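Drevby Chopping Board, Light Wood

Home / Kitchen / Boards and knives / Drevby

In stock
Product code: Drevby 80
Dispatched from our Arellano warehouse

The Drevby is a plain wooden chopping board for everyday vegetables, bread and herbs. It has two flat faces and no juice groove, so you can turn it over halfway through a job and keep one side for onions and garlic if you like. The corners are lightly rounded and the edges are sanded smooth.

We have sold this board for 4 years and the shape hasn't changed in that time. The finish has. Boards used to leave us bare and needed oiling before first use. They now come with one coat of food-safe oil already on, and you can start using them after a rinse and a wipe.

What is it good for?

Spring onions, leeks, celery, carrots, soft fruit, cheese and sliced bread. It will take a whole cabbage if you halve it first. We don't suggest it for jointing meat or for anything that needs a cleaver - the Prendanside block is thicker and made for that.

Using it

Lay the board on a flat surface. On a slatted or ridged worktop, put a damp cloth or a rubber mat underneath, as the board has no feet. Trim the root end of an onion last, so the layers hold together while you slice. A knife with a thin, straight edge marks the wood least. Bread knives leave deeper lines, and these are best kept to one face.

Cleaning and care

Wash by hand in warm water with a little washing-up liquid. Rinse both faces, even if you only used one, and stand the board on its long edge to dry. Don't soak it and don't put it in the dishwasher.

For onion smells, rub the surface with coarse salt and half a lemon, leave it for a few minutes and rinse. Oil the board when it starts to look pale or feel rough. A 150 ml bottle of Datance board oil is sold separately and does both faces several times over. Old cuts can be taken down with 150 grit paper, followed by a finer one, then oil again.

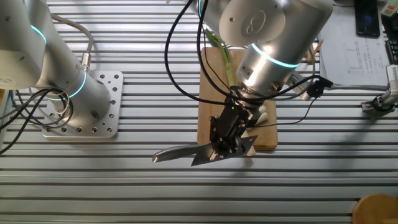 Sarahí Figueroa: Had mine since spring and use it most days. The smell of spring onions did hang about at first, but salt and lemon sorted it. I'd have liked a hole to hang it by. It takes up a fair bit of room on the draining rack.

Reply from the shop: Thank you, Sarahí. The board isn't made with a hole, but the Prendanside wall rack holds it upright and fits on a standard tiled wall with two screws.

Jacinto Nava: Good board for the money. Slides a bit on my worktop without a cloth under it, as the page says. Second one bought for my daughter.

Delivery and returns

Boards are sent flat in a cardboard sleeve. Unused boards can be returned in the sleeve for a full refund. Small differences in colour and grain between boards are normal - if yours arrives split or warped, send us a photo and we will replace it.

Often bought with this

Datance board oil, 150 ml
Prendanside wall rack
Drevby vegetable brush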